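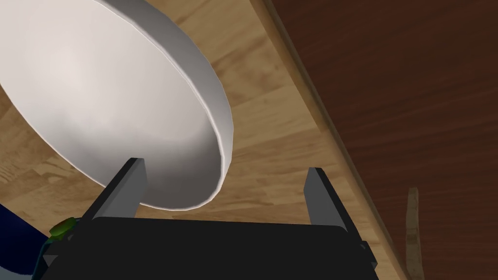
Wrist view, plate task, simulated cell.

zirkness-cell: setup and upkeep notes

This is the README for the Zirkness cell, a simulated two-armed robot in a simulated living room, which breaks down about as often as a real one but at least doesn't need oil. It covers how the cell is put together, how to keep it in good order, and what to do when it isn't. The task code lives in the Storkia repo. If you want to argue about rewards, go there. They love it.

Maintainers: Yung-ching Yang (arms, grippers), Bianka Veres (room assets, lighting), Vitalii Ostapchuk (everything that crashes).

What you get

The cell loads a robot with a white shell body, two arms and a parallel gripper on each, plus a room with a table, a sofa, a door and some tableware. There are three camera streams: left wrist, right wrist and head. Each episode runs to 710 steps unless the task ends it sooner. The release has 200 episodes, all of them replayable if your physics version matches ours. If it doesn't, they're still replayable, in the sense that something will move.

Setup

1. Clone the repo and run the Cadach installer. Say yes to the asset download. It will ask twice.

2. Copy cell.default to cell.local and make your changes there. Anyone who edits cell.default directly will hear from Vitalii.

3. Start the cell with both arms parked and no task loaded. Let it settle for 15 steps before you touch anything. The objects spawn a hair above the table and need to drop.

4. Run the gripper check on each arm. The fingers should open fully, close until they meet, and open again. Watch the wrist stream while you do it. With nothing between the fingers you want two upright prongs and a clear gap, both coming squarely out of the palm housing. If one finger lags, its mimic joint has come loose from the other. See Repairs. 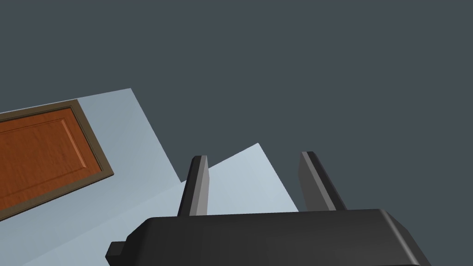

5. Load a task. Start with the plate one. It's the fussiest about finger placement, and if your calibration is off you'll find out straight away.

Routine upkeep

Wrist camera mounts: the offset is stored per arm, and the two are not mirror images, whatever your sense of symmetry tells you. Re-run the offset script after any change to the arm model. The black housing should sit along the bottom of the view with both fingers rising from it. If the housing has vanished, you've loaded the old mount.

Tilted horizons: yes, the streams are tilted. The wrist cameras go wherever the wrist goes, and the head camera has a roll value of its own. Please stop opening issues about it. Please especially stop "fixing" it in cell.default.

Contact settings: the plate rim is a thin collision shape and the fingers are flat slabs, a combination that physics engines seem to take personally. We keep the solver at 2,000 iterations for plate tasks only. Put it back afterwards or everything else will crawl.

Room assets: Bianka owns these. The walls are plain on purpose, and the Van Gogh stays. It makes a handy landmark when you're trying to work out which way the head is pointing.

Repairs

Finger lags or drifts: delete the mimic constraint, reload the gripper, add the constraint back. Reloading alone does nothing, although it does it very confidently.

Plate jitters near the fingers: check the rim hasn't spawned inside one of them. Back the wrist off, reset the plate, approach again more slowly.

Plate departs at speed: same as above, but check the solver setting first. Shengli Li once had one leave through the ceiling, and has kept the log.

Arm won't leave park: the joint limits file is missing or empty. The installer makes an empty one if your disk is full and then reports success.

Head stream black: lights didn't load. Run the lighting script by hand, and tell Bianka which graphics driver you're on.

Known problems

The right wrist offset is lost if you switch tasks without a restart. Karine MacDonald has a patch that works on her machine and, so far, only there.

Table leg collisions are off. Arms can pass straight through the legs, so don't plan any grasps down there and then brag about the success rate.

Saved episodes from before February use the old joint order. The converter is in the tools folder. It's slow, but it gets there.

Change notes
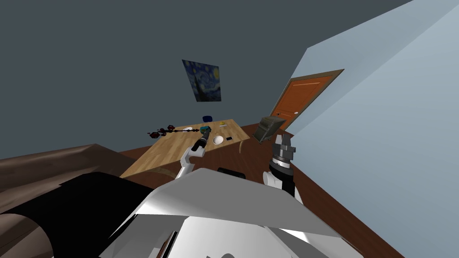

Pilkington, 4/8/22

Head camera roll now saved with each episode. Park pose for the right arm moved away from the body shell, after one too many false collision stops. Gripper check split into left and right so you don't have to sit through both. Plate mass corrected – it had been entered in grams and read as kilograms, which does explain the winter.

Still to do: the right wrist offset bug, a proper error for full disks, and a spawn check for the plate rim. Patches welcome. Send them to Yung-ching, with a log, and with cell.default left alone.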